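5.2 The phantom grasp

Of all the faults in the Etcombe trials, the one we learned most from was also the quietest. The robot closed its right gripper on the drawer handle, reported a firm hold, pulled, and went on to the next step of the task with the drawer still shut. No alarm was raised. The log for the run looked clean from start to finish, and we would have counted it as a success if the drawer check had not been done by eye. We call this fault a phantom grasp, and we think it deserves a section to itself.

The task is simple to state. The right arm opens the cabinet drawer and keeps hold of the handle. The left arm then brings the corn over from the basket and puts it in the drawer. The right arm pushes the drawer shut and lets go. Both arms run under the Pridlow controller, which treats the hold on the handle as a lock: as long as the lock is on, the left arm may enter the space in front of the cabinet. When the lock drops, the left arm has to stay on its own side of the table.

Everything therefore hangs on whether the lock can be trusted. In the version of Pridlow used for the first round of trials, the lock was set from a single signal, the finger force sent back by the gripper. If the force was above the threshold when the arm began to pull, the lock went on. It stayed on until a reading came in below the threshold.

Readers who have worked on this kind of system may already see the hole. A reading below the threshold clears the lock. A missing reading does nothing at all. The driver kept the last good value in memory and passed it along each time the controller asked, with no mark to say how old it was. During a normal run this was harmless, as fresh values came in much faster than they were needed. Once the stream stopped, the controller went on being told that the fingers were gripping well.

We ran the drawer task 1003 times in the first round. The phantom grasp turned up in 13 of those runs. In 9 of the 13, the left arm had already started toward the cabinet by the time the operator pressed the stop button. The remaining runs were halted earlier, while the right arm was still pulling. There was no contact between the arms in any of them, and we do not want to make the fault sound more dramatic than it was. Still, the left arm was moving into shared space on the strength of a value that no longer meant anything, and the only protection left was a person watching closely.

Finding the cause was slow at first and then very fast. Our early guess was the handle. It is a smooth bar, and we thought the fingers might be sliding off it as the pull began. We put a strip of rubber on the finger pads and repeated the runs, and the fault came back. Our second guess was the threshold, which we raised. The fault came back again, and this time with the reported force sitting well above the new level, which puzzled us. A slipping grip should show a falling force. Ours showed a line so flat that it had no noise on it whatsoever.

That flat line was the best clue we had, and it is a lovely thing to have in a log once you know how to read it! A real force sensor is never perfectly still. Even a gripper resting on a solid block will show small changes from one reading to the next. We went back through the stored runs, searched for any stretch in which the value did not change, and found one in every phantom grasp. We found none in the good runs that we checked.

From there the trail led to the cable. The right arm has to turn its wrist and reach up and across to meet the drawer handle, and the layout of the table puts that reach toward the far corner, with a good deal of the arm stretched over the work surface. The data line to the gripper runs along the outside of the arm. In the reaching pose, and during the pull that follows, the line is moved in ways that it is not during any other part of the task.
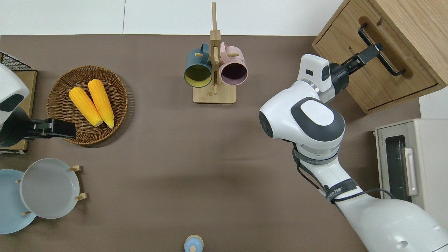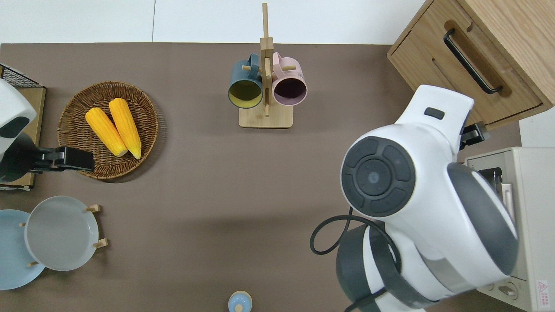

Figure 6. The two-arm cell, with the right arm reaching toward the cabinet drawer and the left gripper at the edge of the basket.

One comment on an early draft of this section was that the cable story lets the software off too easily, and that a loose plug is a thing every lab should expect. The comment went on to ask whether we would have bothered to look at the driver if the plug had been fixed on the first day. We take the point, and the order of the fixes below reflects it.

To test the cable idea, we held the arm in the reaching pose with the gripper closed on the handle and moved the line gently by hand near its plug. The stream of readings stopped. When we let go, it started again. We then did the same with the arm in its rest pose and could not get it to stop, however we moved the line. Bending alone was not enough to break the link. The plug had to be under a sideways load as well, and the drawer pull supplied that load.

We made three changes, starting with the driver. Every force value now carries the time at which it was read. If the value is too old, the driver sends an error in place of a number. This is a small piece of code and we would urge anyone with a similar setup to make the same change before reading any further.

The next change was to the lock itself. Pridlow now clears the lock whenever it cannot confirm the hold, so a missing reading has the same effect as a low one. The left arm stops where it is and then backs out along the path it came in on. We chose backing out over freezing after some debate. A frozen arm is easy to predict, and the operators liked that, but it leaves the arm in front of a drawer that may be moving. Backing out over a path that was clear a moment ago seemed the safer choice for this table. It may be the wrong choice for a cell in which people reach in from the side.

The last change was to the cable. We gave the line more slack at the wrist and fixed it down on either side of the plug, so that the pull no longer reaches the connector. The gripper in this part of the trials was a stock Vetico unit and we did not alter it.

We also added what our notes call the Mladenović check, a test for readings that are too steady to be real. It looks at a short window of force values and raises a warning when they do not vary. With the time stamps in place the check should never fire, and it has been kept as a second line of defense against faults of the same family, such as a sensor that keeps sending fresh copies of an old value.

After the changes, we brought the fault back on purpose. With the arm holding the handle, we pulled the plug at different points in the task: before the drawer moved, midway through the pull, and with the left arm on its way over. We did this 6 times. The lock cleared each time, and whenever the left arm was in the shared space it backed out without help. We were delighted to see it work, and a little sorry that such a plain test had not been part of our routine from the beginning. It takes almost no time to pull a plug.

Some limits should be noted. The forced tests used a clean break, and a line that drops in and out quickly may behave differently. A very brief loss can fall inside the time limit and pass without notice. We believe this is acceptable at the speeds used here, as the arm travels only a short way before the next reading is due, but the limit would have to be set again for faster motion. The hold is also still judged from force alone. A gripper that has closed on the edge of the cabinet will report a fine, lively, up-to-date force while the drawer stays where it is. Tracking the drawer face with the head camera would catch this case, and Section 7 describes our first steps in that direction.

The success rates in Section 4 were worked out again with the phantom grasps counted as failures. Runs in which the drawer could not be checked by eye were left out of the new totals.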